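Path MTU and the Stiltdale tunnel
June 25, 2020
Print | E-mail

The Stiltdale branch moved to a GRE tunnel over IPsec last week. Pings worked, OSPF came up, and the small web pages loaded. File copies to the Foley office hung after a few seconds.

Enda McGrath ran a ping with the DF bit set and got nothing back above 1418 bytes. The tunnel interface was still at its default MTU. A firewall in the path was dropping the ICMP "fragmentation needed" messages, so the servers kept sending full-size packets and never got told to stop.

I set the IP MTU on both tunnel ends to 1400 and clamped the TCP MSS to 1360. File copies finished normally after that. We have 12 more branches on the same template, and I changed it there too.
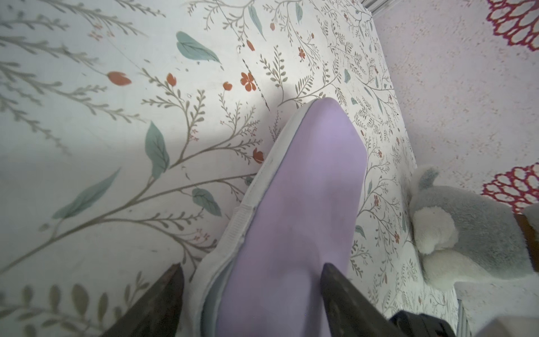
What I still have to fix

The firewall rule. Clamping the MSS does nothing for UDP, and Pritach, our backup software, uses UDP for part of its traffic. I've asked for ICMP type 3 code 4 to be let through, and the request has been open for six days.

Shares: 32 | Comments: 6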